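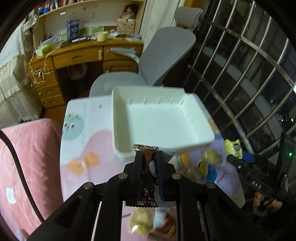 Julián Gallardo would like to know where the display went. The old Ullstead travel router had one, he wrote under the product announcement, and it told him how much data he had left before the data ran out. The new one has a light. The light is green, and when something is wrong it is a different green.

Brurnar announced the Ullstead 2 in August, and the screen is the part customers keep bringing up. The company would prefer to talk about speed. The new mobile router tops out at 552 Mbit/s in the download, provided the local network can deliver that, and the spec sheet has a footnote to say that it may not. Up to 8 devices can share the connection over Wi-Fi. There are two antenna sockets under a rubber flap, and the flap is easier to open than on the first model, where it took a fingernail and some patience.

Everything the screen used to show has moved to an app called Clemavier. It lists data use, signal strength, connected devices and the Wi-Fi password, which you need in order to connect to the router, which you need to do before the app will show it to you. The password is also printed inside the battery cover.

Product manager Fulgencio Miranda said leaving out the display made the case thinner and added two hours to the battery life. Asked whether a screen might come back as an option, he said the team was listening to feedback. The feedback page was down for maintenance at the time.

Buyers get two colors, graphite and a slightly lighter graphite. The router charges over USB-C, and the cable comes in the box, but the wall plug is sold separately. A firmware update is promised for the status light, with a proper red for "no connection" and a setting to turn the thing off at night.

Iglesias, the regional carrier, will sell the Ullstead 2 with a data plan first, and unlocked units follow through Brurnar's own store. Neither has given a price. The first Ullstead stays on sale while stocks last, screen included.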